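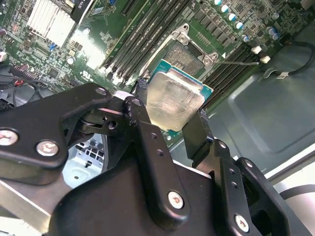 About Cilov

Cilov refurbishes desktop computers and servers for schools, clinics and small offices. We started in a rented garage in Wurach with 12 machines bought at auction. Last year 2071 units went back into use, and 17 people work here now.

Work on the bench

For years the hardest job in the shop was the processor. It has to be held level over the socket and set down without touching the pins. People did this by hand all day, and by Friday their necks and wrists hurt. We now use a robot arm with a two-finger gripper for part of that work. It handles processors, and we are adding memory modules next.

No one lost a job over it. Technicians who used to place parts now do testing, diagnosis and customer calls. Two of them trained at Juhl to program the arm, and their pay went up with the new duties. Some of the staff had doubts at the start, and a few still do.

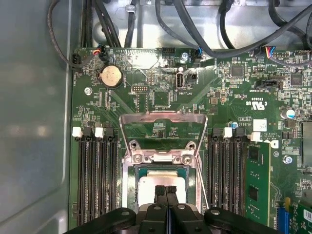
Dennis Kershaw: I didn't want it in the building. I still check every socket myself before the cover goes on, and I'd like that to stay in the procedure. But I go home less sore than I did.

It has stayed in the procedure. A person inspects and signs for each computer, and any technician can stop the arm at any time. Questions about jobs and training go to Eifion Landeg in the front office.
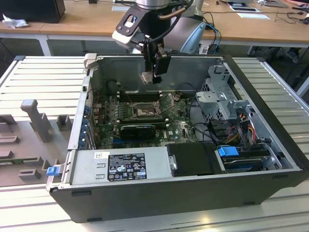
The arm over an open Dell tower, with the processor socket empty.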